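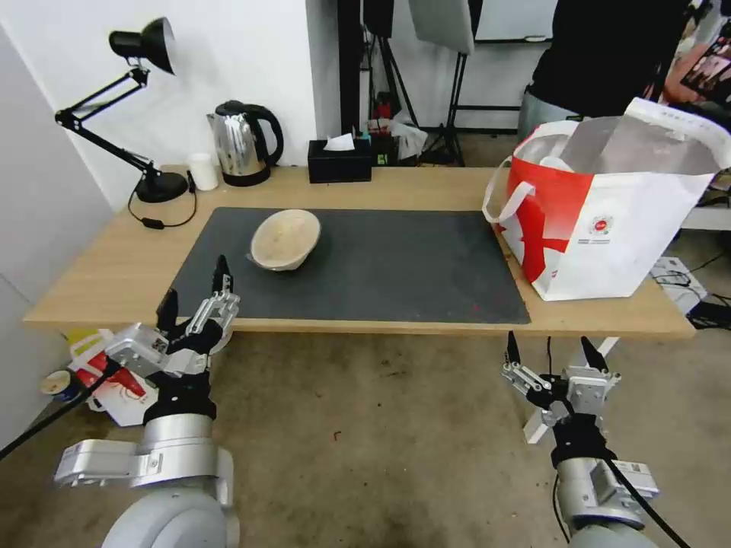
Basket, bowl or bread: Bresov parish show rewrites its rules

The Bresov Autumn Show has a new rulebook. It is longer than the old one by several pages, and most of the extra length is taken up with the question of what a basket is.

Regular readers will remember the trouble last November, when first prize in Class 14 (A Basket, Any Material) went to a shallow woven piece that the runner-up described, in a letter to this paper and then in a second letter to this paper, as a bowl. The judge's view was that it had been woven and was therefore a basket. The runner-up's view was that you could eat soup out of it, if you were quick.

The matter should have ended with the sherry. Instead it went to the show's annual meeting, held by video call this winter, where it took up so much of the evening that the item on car parking was never reached. Anyone who has tried to leave the lower field after the prize-giving will know what a loss that was.

Under the new rules, published on 06/03/2021, Class 14 has been split. There will now be a class for baskets with a handle, a class for baskets without, and a third called Woven Vessels, Open, which is where the trouble is expected to live from now on. A vessel counts as open if it is wider at the rim than it is deep. Entrants in doubt are asked to measure before they travel.

Thérèse Gill, who drafted the wording and has shown willow in Bresov for longer than she cares to put in print, is not apologetic about the result.

"People laughed at the bit about the ruler," she said. "They won't laugh when they've driven all the way from Groen with something that's too deep. I've seen grown adults put their thumbs inside a rim and try to stretch it in the tent."

Stretching is now covered in rule 22.

Entries need not be willow. Rush, straw, cane and paper cord are all welcome, and so is anything else that can be persuaded to go over and under. Plastic strapping has been allowed after a long argument and a show of hands that had to be held twice, the first having been spoiled by someone waving goodbye to a grandchild. Glue remains forbidden except on labels.

The show has also found itself a sponsor. Brakosix, the fencing supplier on the Groen road, has put up 800 pounds in prize money across the craft classes, a sum that caused a short silence when it was read out. Until now the winner in each class got a card, a rosette and the right to mention it. The firm has asked for nothing in return beyond its name on the tent, though it has offered to provide the fence around the dahlias, which many will feel is overdue.

Elsewhere in the rulebook, change has been gentler. Jam must still be filled to within a fingernail of the lid, and the rules still don't say whose finger. The scone class has dropped the word "plain", after years in which nobody could agree whether a glaze was showing off. Onions will be shown in sets of three, tied with raffia, and the raffia will not be judged, although Gill would like it known that she will be looking at it.

The children's classes keep their animal made from vegetables and gain a woven item of their own, with no limits on depth, width or sense. Ornotora, the craft shop by the bridge, will be selling beginners' bundles of soaked willow at the counter once it is allowed to open its doors again, and until then will leave them on the step for anyone who rings ahead. Bring a bag, as they drip.

Last year's winner has not said which class the disputed piece's successor will be entered in. The runner-up has told us that a reply is being prepared, and that it will come in two parts.

Schedules and entry forms can be had from Ornotora or by post from the show secretary. Entries close a fortnight before the show, whose date will be set when the field has been confirmed. Car parking has been placed first on the agenda for the next meeting, directly after apologies, minutes and a proposed amendment to rule 22.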